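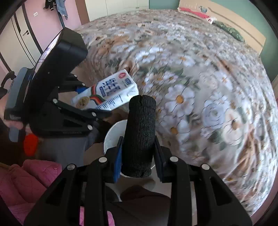 The Pink Room, Puvalska Street
Gallery 4 of the house pages
Last updated September 24, 2025

Regular visitors to these pages (hello, both of you) will know we have been going through the house one room at a time and deciding what stays. The kitchen took a weekend. The hall closet took most of April and produced a sleeping bag for a very short person. Now we have reached the small back bedroom, known as the pink room on account of the walls, which were pink when we bought the place and which every one of us has promised to repaint.

It's a bedroom in the sense that it has a bed. It has also been where things go when somebody walks through the house holding an object and loses confidence. So this gallery is about the room and what has collected there, with a few words on each. Click back to Gallery 3 if you came for the basement. The basement is damper but has better stories.

The cup

White, plain, no chip that I know of. We own a great many cups and this is the one that travels. I've put it back in the kitchen cabinet more times than I've drunk from it. Verdict: kitchen, again.

The milk carton

Also white. A milk carton has one natural home in a house and it isn't a bedroom. I asked at dinner and got a long silence, followed by a question about dessert. Verdict: recycling, when the craft faction has finished with it. The craft faction has been finishing with things since spring.

The black foam thing

A cylinder with a rounded top and a little notch in it, and a surface so rough it looks knitted. I have now heard four theories as to what it came off, each delivered with total certainty by a person who then left the room. It fits nothing we own. I tried it against the exercise bike, the vacuum and the umbrella stand. Naturally we can't throw it out, as the thing it belongs to would turn up that same afternoon. Verdict: stays, in the drawer with the other parts of nothing.

The shelf that was going to fix everything

We ordered a Wirix shelf from the place in Delville to go along the short wall. It came with 18 screws and used up 17, and I've been listening for the consequences. It holds paperbacks on the top and sweaters below. Anything round goes on the bed, for gravity reasons. Verdict: stays, with supervision.

The building blocks

Here we come to the serious part. The blocks began as one Kasten tub, a birthday present, and have been joined over the years by every loose block from every yard sale between here and the county line. My younger son counted them last winter when the power was out and reached 923 before the lights came back and he lost interest in mathematics. So it's at least 923. There will be more under the radiator, and I have personally located two with my left heel.

We sort by color. This was put to a family vote, and the losing side (sort by size) still brings it up. Green gets its own bag, red gets its own bag, and everything else is shaken into the tub and called "mixed," a category I'd like to extend to the rest of the house.

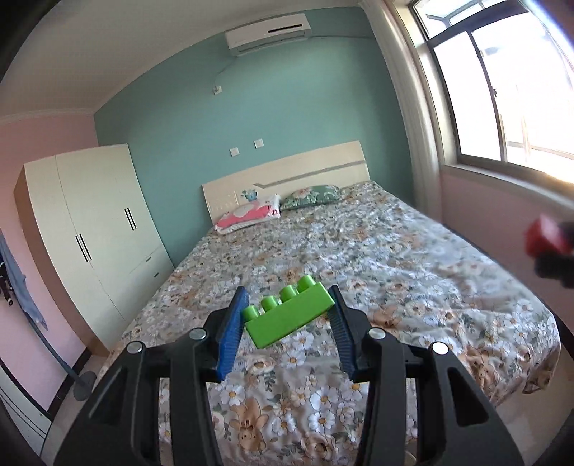 The single-row ones are the ones that go missing. A big double block can look after itself. A narrow one with four studs slides between the mattress and the wall and spends the winter there. If you take up block sorting, do it on the bed with the sheet pulled as flat as it will go, and start from the window side while there's daylight. The bright green shows up fine against the flowers. White is hopeless, because of the daisies.

The sheet

I have to say something about the sheet. My aunt, Roswitha Kohlhase, sent it when she moved to her apartment and no longer had a bed that size. She wrote in the card that it was "cheerful and hides everything," and she was right on both counts. Daisies with yellow-orange middles, roses in beige and tan, leaves in a gray sort of green, and in among them some small light-brown animals that half the family calls bears and the other half calls rabbits. I've looked closely, with my glasses, and I'm prepared to say they have ears.

I wrote and asked her. She answered by return mail with news of her hip and her neighbor's parking, and on the animals, nothing.

It also doesn't hold a crease-free surface for longer than it takes to turn around. I have ironed it once. I won't be doing that again for an audience that keeps its socks on. Verdict: stays, obviously. It's the best thing in the room and it more or less goes with the pink.

The walls

Still pink, bar the teal one behind the headboard. We have a can of paint for them in the basement (Gallery 3, item 11, "unlabeled, heavy"). A new quote from a painter came to more than the bed, the shelf and the blocks put together, so we have all rediscovered how much we like pink.

Score so far

Out of the room: the cup, the sleeping bag's missing stuff sack, a bag of 174 clothes hangers I can't account for. Still in the room: the rest. Pending: the milk carton.

Gallery 5 will be the landing, as soon as I can get to it past the hangers.

Back to the house index | Gallery 3: Basement | Write to us about the foam thing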